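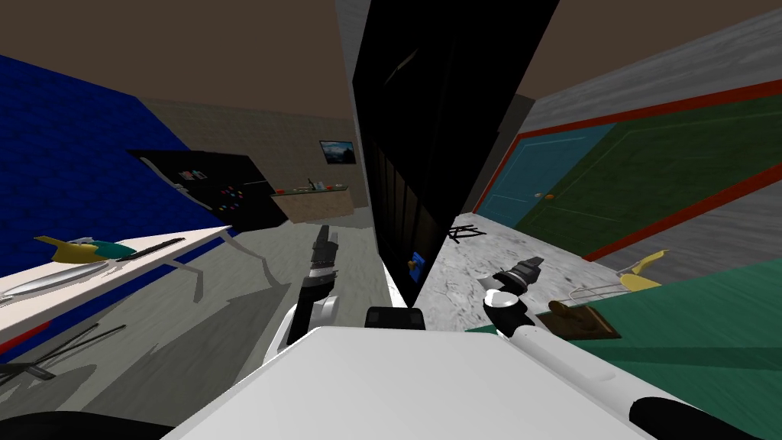 Head view, Brevach room, both grippers empty-ish start pose — Wednesday batch.

Got 129 demos through Skekine before lunch, which is more than I expected with the new room layout! Brayden MacDonald drove the first 31 and I took the rest (my wrists are complaining). We want 500 for the door task by the end of February, so we need to pick up the pace a bit. I'm still tagging episodes by hand and it's slow going.
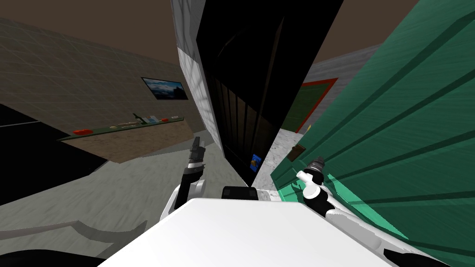 Labels are my headache right now. Océane Kennedy wants every episode split into approach, contact and pull, and I keep arguing with myself over where approach ends. With the right gripper up in front of the green door near that little handle plate, is that still approach? I'm saying yes until the fingers touch — she can overrule me. I went back and relabeled 40 episodes that way.

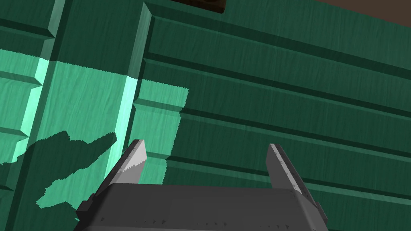

Gripper view at the door, fingers open, shadow on the planks.

Those hard shadow edges bother me, so I'd like a softer light setting in half of the next batch. Asked Melnyk for more disk too. Still to do: move the sync job off the Giltport machine, and rename the old episode folders before they get mixed in with today's.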